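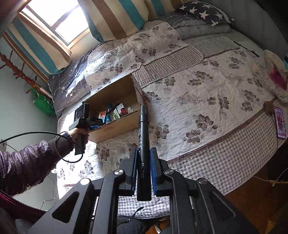
OK, hi everybody, thanks for coming back in from the coffee (I know the pastries are good, bring them with you!). I'm going to talk about labeling boxes when you move house, and I promise it's more fun than it sounds.

Start with the Nindport move. Four of us in one apartment, two weeks to pack, and I wrote "MISC" on pretty much everything I touched. Pause for groans. Then we got to the new place and I spent the first evening hunting for the shower curtain, which was in a box with the waffle iron and my tax papers. I found it at eleven at night and I'd already gone to bed sweaty and gotten up again.

So my first point is about where you write. Sides, people! Everybody writes on the top, and then you stack another box on it and the label's gone. I do two sides that touch, so one of them faces out however the box gets shoved against the wall. Ask for hands here – who writes on the top? Be nice about it.

Second thing, write where the box is going, using the new rooms. My old label said "den" and the new place didn't have a den, so the movers kept asking me and I kept pointing at random. Juwita Tuhumury gave me the fix when she moved out to Skelach: she taped a sheet of paper on each door with the same name she'd put on the boxes. I stole that right away and I've used it on every move I've helped with.

Tell the spice story if there's time. Skip it if we started late.

Now, what goes under the room name. I like a few plain nouns, the things you'd really go looking for. "Kettle, mugs, dish soap" beats "kitchen stuff" every time. And please use a fat, dark marker and write bigger than feels polite. Ballpoint on cardboard is useless, I've tried it, you end up holding the box up to a window like it's a rare manuscript.

Somebody always asks about color tape. I go back and forth! Hidayah Wuisan swears by it, and her move was gorgeous, but she also had a color chart and I lost mine by lunchtime. If you share a place with kids who can't read yet, I'd say go for it.

Next, the first-night box. Sheets, phone chargers, toilet paper, a knife for opening the other boxes, pajamas. It goes in last and comes out first, and I write OPEN ME on all 4 sides (show them how big with my hands). Mine rides up front in the car with me now.

Slow down here, I always rush this bit.

Last part is used boxes. Check the old writing and cross it out hard, or your sister will carry "Christmas lights" up to the attic and it'll be your winter coats. She did. They stayed up there until January.

Questions, then lunch is down the hall on the left.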